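Home Explore Threads Saved Log in

Filed under: Food & Home / Family Recipes

Okay friends, a few of you asked about the congee after I mentioned it last night, so I'm going to try to get the whole story down while my tea is still warm. It's a long one, get comfortable.

My grandmother, Sze-wing Chien, made congee every morning of her life that I knew her, and she never once wrote it down. When I asked for the recipe she would hold up her rice cup (an old tin one with a dent in the lip) and say "this, and then water." How much water? "Until it looks right." I loved that woman so much and she was no help at all.

After she passed, my cousin Fung-ping Tsai ended up with the cup. I asked her to fill it with rice and weigh it, and she texted back a very blurry picture of her kitchen scale and the words "depends how you level it." So that runs in the family too!

I've been at this since August, on and off. The first pots were glue. Then I overcorrected and had a few weeks of what my husband Aurelio called rice tea, and he ate it anyway, bless him, with a fried egg sliding around on top.

What finally got me close was my uncle Cheuk-hei Chuang remembering that she washed the rice at night, drained it, rubbed in a little oil and salt, and left it in the fridge until morning. I had never seen her do it because I was always asleep! The grains break open so much faster that way, and you get that silky look without stirring till your arm falls off.

We did a big batch for the Welledine potluck, and I do mean big. I was up at 5 in the morning with two pots going and still worried we'd run short.
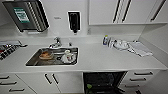
Kitchen at Welledine. Nice long counter!

Chun-yin Chang brought the toppings, and I have to talk about the toppings for a minute. Shredded ginger, scallions, peanuts, the pickled mustard greens I can never find near me, and a chili oil she makes herself and won't discuss. I asked if there was star anise in it and she just smiled and asked how my mother was doing.

There was a small debate at the table about white pepper. I put it in the pot, the way Grandma did. Chun-yin says it belongs on top at the very end, or you lose the smell of it. I tried it her way at home the next morning and I'm sorry to report it's very good.

For the folks who want numbers, I use 2 rice cups (the plastic kind that comes with the cooker) for a family pot, and I start with a lot more water than seems sensible. Keep a kettle hot next to it and loosen as you go. Cold water added late makes it go grainy on me, though my uncle says he's never noticed any difference.

Oh, and somebody asked about the rice. Plain jasmine, and older is fine. I've mixed in a handful of short grain when I wanted it thicker, and my mother can taste it every time and will tell you so.

Leftovers set up like pudding in the fridge, so don't panic when you open the container. A splash of broth, low heat, and break it up with the back of a spoon. I like it better on the second day, with whatever chicken is left from dinner.

Fung-ping is mailing me the tin cup for the winter, on the condition that it goes back to her by spring. I've already cleared a spot for it by the stove. If anybody has a pickled mustard green source that ships, please please send it my way, I'm down to half a jar.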